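Storing and Folding Heavy Knits: Blankets, Throws and Thick Sweaters

Filed under: Bedroom and Linen
Last updated Sep 4, 2023
By Fereshteh Mohammadi

Knitted fabric stretches under its own weight. A woven sheet can be shaken out, snapped flat and hung over a rail with little effect on its shape. A knit blanket treated the same way grows longer in one direction and narrower in the other. The procedure below applies to throws, knit blankets and heavy sweaters in cotton, acrylic or wool blends. Lace and open crochet need a separate method and are covered on the Delicates page.

Work surface

Use a bed in preference to a table. The piece should be supported over as much of its area as possible while it is being folded. Pull the bottom sheet tight first and check it for crumbs, pins and hair clips. A printed sheet is useful under a plain knit: line the edge of the knit up with a row of the print and the first fold will come out straight.

Dark knits pick up lint from brushed cotton and flannel. Put a smooth percale sheet underneath if the knit is black or navy.

Inspection before folding

Check both faces and all four edges. Look for the following:

Loose threads at the lower edge. Do not pull and do not cut. Turn the piece over, pass a blunt needle through from the back, and draw the thread to the wrong side. Weave it through 7 stitches along the row, then trim what is left.

Snags in the body of the knit. Ease the surrounding stitches with the needle tip, working outward from the snag, until the loop lies flat.

Pilling. Use a fabric comb, always in one direction. Electric shavers are acceptable on acrylic. Patterned areas often carry floats on the back and should be combed only from the front.

Damp spots. Press a dry paper towel to the thickest part of the piece for one minute. If the towel shows any moisture, lay the knit flat and leave it overnight.

Folding a blanket

1. Spread the blanket face down. Bring any section hanging over the side of the bed back onto the mattress before measuring or folding. A hanging section drags on the rest.

2. Take hold of two corners on the same short side. With two people, one stands on each side of the bed and both lift together. Grip the fabric itself, a hand's width in from the corner, and keep clear of the edging.

3. Carry the short side to the opposite short side and lower it. Do not drag it across. Smooth from the center outward with the flat of the hand.

4. Fold in thirds lengthwise.

5. Roll loosely from one end, or fold in half twice if the shelf is shallow. Rolling leaves softer creases and is preferred for anything stored longer than a month.

Folding a heavy sweater

Lay it face down and fold each sleeve straight across the back. Fold the hem up to the shoulder in two stages. Keep buttons and zippers on the inside. Hangers are not suitable at any weight.

Storage

Stack no more than 4 heavy pieces. Put the heaviest at the bottom. Cotton storage bags are suitable. I use the medium Rukero bag, and it takes one full-size throw with room for a cedar block. Vacuum bags flatten the loft and should be kept for synthetic pieces only.

Refold stored knits along different lines once per season. In this house they come out in December and the creases are moved then.

Do not store knits against an outside wall or directly on a concrete floor. Leave a gap of one finger between the stack and the back of the closet.

Related pages
Washing Acrylic Throws
Moth Prevention Without Mothballs
Fitted Sheets: Corner Method
Labeling Linen Shelves

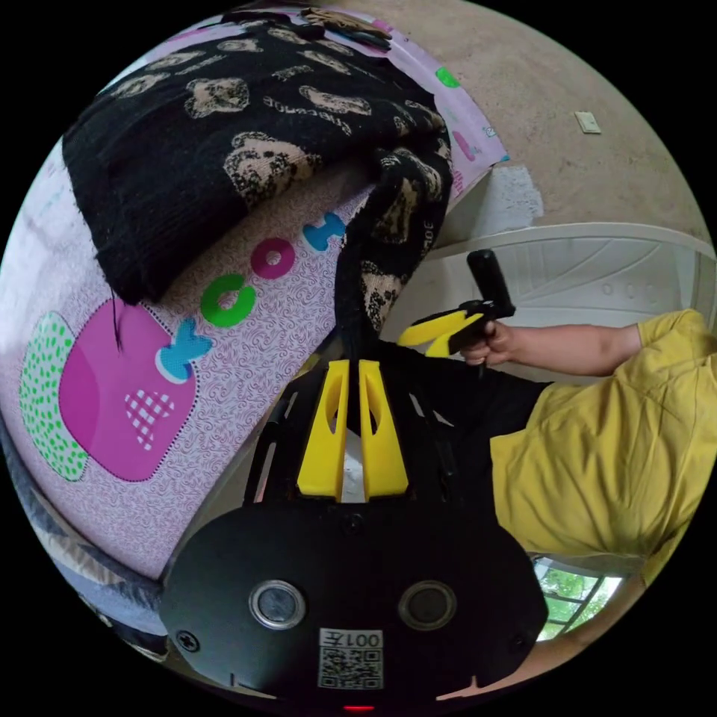 Black knit with teddy-bear-like motifs, hanging over the side of the bed. Note the loose thread at the lower edge.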